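Muladent Two-Arm Sorting Cell
Service Notice: Cable Snag at the Gripper Connector

Applies to: Dutero cells with two arms working over a shared table
Part affected: gripper cable and connector
Status: replacement clip kit available

In November a cell at our Skestico site stopped in the middle of a run. The gripper cable on the left arm had caught on a tray wall while the arm was lifting, and the connector pulled partway out. The gripper lost power and dropped its part. Nobody was hurt. Macario Bautista in field service traced the fault to slack in the cable loop.
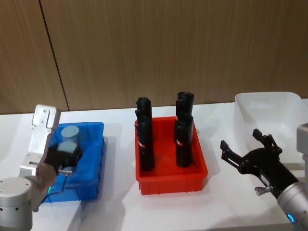

What to check

Stop the cell and lock it out before reaching over the table. Look at the cable on each gripper where it hangs below the body. If the loop can reach a tray wall at the lowest working height, it needs a clip. Tighten the connector by hand until it seats. Replace any cable with a nick in the jacket.

Repeat the check every 2,000 cycles. Allow 16 minutes for both arms.

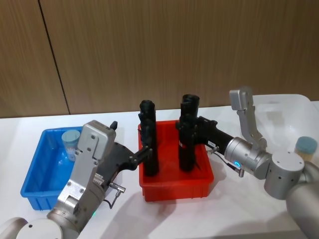 Both grippers at the red bin, with cables hanging below.

Until the clips are fitted, run the arms at reduced speed and keep tall parts in the center tray only. Do not tape the cable to the arm. Tape held in our tests for 3 shifts and then let go.

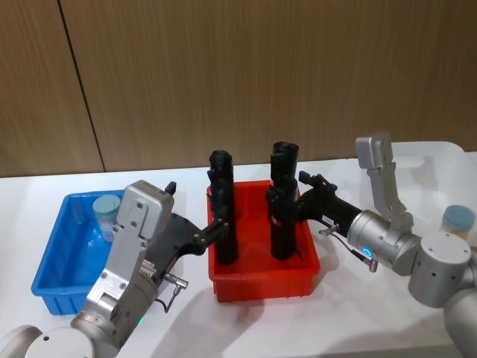
The Dong clip kit fits both arms and comes with screws and a new cable tie. Units shipped with the kit installed have a "C" after the serial number. Orders placed within 90 days of this notice are free of charge through Muladent Service.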